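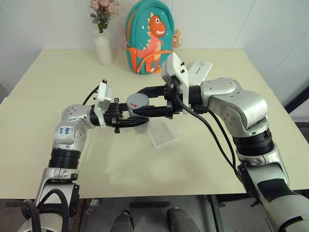
3. Test Setup

The bench uses two arms facing each other over a single table, each with a parallel-jaw gripper and a camera module mounted on top of it. The test part is a gray cylinder with a red arrow on its side, placed on a clear acrylic stand. The arrow gives a visual reference for rotation about the vertical axis. The backpack, vase and other items at the back of the table stayed in place as background clutter for the vision tests.

Two controllers were compared. The first was the stock Anwood position controller, which drives both arms along fixed waypoints. The second was our own build on the Murkmont library, which adds a compliance term and corrects the grasp pose from the wrist cameras. Gripper closing speed and finger pads were the same for both.

One trial consists of approach, two-sided grasp, lift, rotation and return to the stand. A trial counts as failed if the part slips, tips over on return, or if either arm stops on a force limit.

4. Results

We ran 681 trials. The Anwood controller failed in 167 of them and the Murkmont build in 48. Most Anwood failures came at the second contact – the first gripper had already fixed the position of the part, so any offset in the other arm went straight into the wrist as side load.

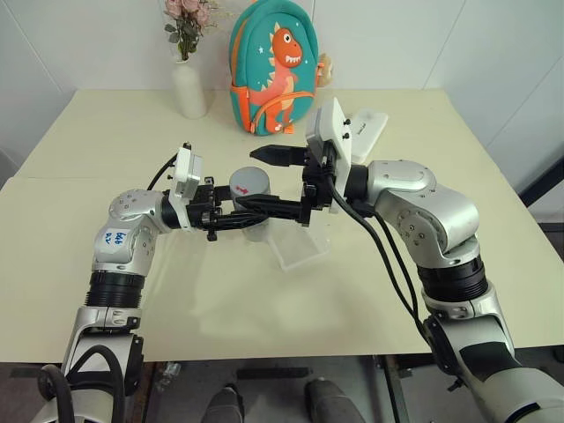
Finger height had more effect than we had planned for. When both sets of fingers close at the same level they compete for space on the cylinder, and the planner has to hold one arm back until the other has settled. Setting them at different heights removed most of these waits.

The clear stand was a problem for the cameras. Depth readings near its edges were noisy, and the Bedoya filter we tried first removed part of the cylinder along with the noise. We replaced it with a plain color mask and a fixed stand height.

5. Open Points

Only one part shape was tested. Cable drag at the right wrist was not measured. The logs are stored in Flasska format at 2,000 samples per trial, and the slip events still need to be labeled by hand.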